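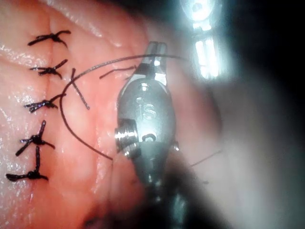
Points de suture noirs le long d'une incision refermée

Attelle de poignet Guto Modise, version match

Je joue receveur en championnat amateur, et en décembre je me suis fait une fissure à un os du poignet sur un plaquage idiot. Neuf semaines sans ballon ! Au retour, j'ai essayé trois attelles avant de tomber sur la Modise, et c'est pour ça que je la vends maintenant dans ma petite boutique.

Ce que j'aime : elle bloque le poignet mais laisse les doigts libres (on peut attraper, on peut même lacer ses crampons). Elle pèse 200 g et se glisse sous un gant large. Le velcro du haut est un peu raide au début, comptez deux ou trois entraînements. Bořivoj Halás, notre quarterback, la trouve trop chaude, moi non.

Si vous sortez d'une opération, attendez le feu vert du chirurgien, et jamais d'attelle de match sur une plaie fraîche.

Tailles S à XL, main gauche ou droite
Coloris : noir ou gris
Référence : 609
Lavage à la main, séchage à plat
Expédition depuis l'entrepôt de Tralodstead

Pour équiper tout un club, écrivez-moi, je fais un prix !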